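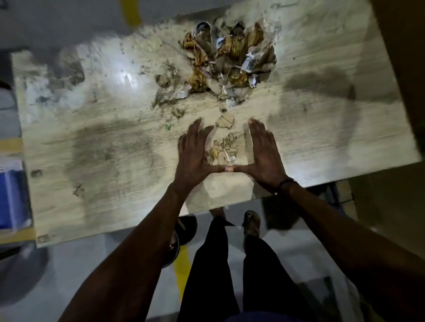 Foil and paper scraps in two piles on a wood-grain laminate board, hands framing the smaller one. The gray smears are the next job.

Do you really need a spray for this?

Posted Jul 10, 2020 by Ovidiu Roman

Every cleaning page I read in June wanted to sell me a bottle for laminate. I have a shelf board at the Skiltcombe workshop that collects candy wrappers, torn cardboard and plain old dirt, and I've tried most of what gets recommended. I remain unconvinced by nearly all of it.

Start dry. Wetting a board that still has paper flakes on it gives you gray paste, and then you're scrubbing paste. Use the sides of your hands to pull the big stuff together. Foil edges can be sharp and so can the odd staple, so put on gloves if you don't know what's in the heap. Don't drag the pile the whole length of the board, either. Grit scratches laminate, whatever the store display says about "tough" surfaces. Make a couple of small heaps and lift them off with a stiff piece of cardboard.

Then brush. A soft paintbrush gets the fibers and crumbs that hands leave behind. I was told a microfiber mitt would do it better. Mine mostly moved the dust to the other end.

For cloudy patches and smears, try a cloth wrung out in warm water with 2 drops of dish soap. Wipe along the grain pattern, rinse the cloth, wipe again, dry right away. Keep water off the cut edges, where the board can swell. If a gray blotch is still there after that, let the board dry fully before deciding it's a stain. Half of mine were soap film from the last "miracle" cleaner.

Vinegar? People swear by it. I ran it against dish soap on two halves of the same board and couldn't tell them apart, except by smell.

Sorting the scraps: clean cardboard goes in paper recycling. Shiny gold wrappers are often plastic with a metal coating, and the scrunch test (ball it up, see if it springs open) is only a rough guide. Check your local rules. Ours in Skiltcombe send them to the trash.

Next up: drawer liners, and whether they do anything.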